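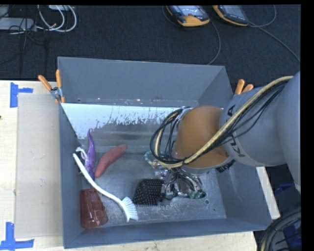
A KUKA arm over a bin of household odds and ends, a dish brush and a plastic cup among them.

I keep hearing that teaching a robot is easy now. You steer the arm by remote through a chore, save the run, do it again, and after enough runs it can cope alone. Hằng Khúc, who spent last August steering one, gave me her tally: 3,773 grabs, 437 of them thrown out as bad. Fine. That is a lot of patient work by a person, and the sales pitch for Dakia hardly mentions her.

My doubt is simple. A bin like this has a handful of things in it, and my kitchen drawer has far more, most of them tangled. Show me 100 drawers the arm has never met, with no one at the controls, and I'll listen.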